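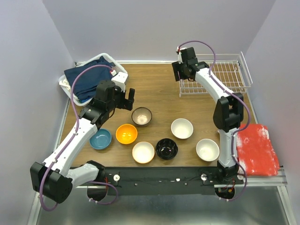

Two-arm tabletop station with bowls, basket and wire rack, Biltville site.

How to Budget for a Two-Arm Tabletop Station

This guide is for departments preparing an equipment request for a two-arm station through the Poojary purchasing system. It covers planning from the first space check to the final order. Requests for mobile units and floor-mounted arms follow a separate process.

Step 1: Write down the work
Begin with the tasks, in plain words. A request that reads "sorting and stacking bowls; folding cloths" can be costed. A request that reads "general handling" will be returned. State whether both arms must work on the same item, as a second arm is approved only where the task calls for it.

Step 2: Measure the space
Record the width and depth of the table and the distance to any wall. Arms mounted at the near edge need room at the sides as well as in front. An elbow can swing out past the edge of the table, and a plan that allows only for the tabletop will be too small. Mark on your drawing where a basket or rack will stand and confirm that a gripper can reach it.

Step 3: List the parts separately
Enter each of the following on its own line in Flirkulix:
Arms and grippers
Mounting beam and fasteners
Table and surrounding walls
Cables, ties and connectors
Spare gripper fingers
Cables are the line most often left out. Allow enough length for a loop at each moving joint, and order one spare set per arm.

Step 4: Price the work items
Bowls, baskets, racks and cloths are charged to the operating budget and must not appear under capital equipment. Choose bowls in several colours and finishes if the station will be used for sorting. The standard starter set is $956. The extended set, which adds a drying rack and extra cloths, is $1,393. Neither price includes delivery.

Step 5: Obtain quotes
Two written quotes are required. Ask each supplier to show installation, training and yearly service as separate amounts. Trestisum holds the current service agreement for the Biltville site and should be asked to quote on any station to be installed there.

Step 6: Submit the request
Attach the drawing, the parts list and both quotes, and send the request to your budget officer by the end of April. Allow 4 weeks for review. Changes made after approval, including a change of table size, require a new form. The approved request number must appear on every purchase order and invoice.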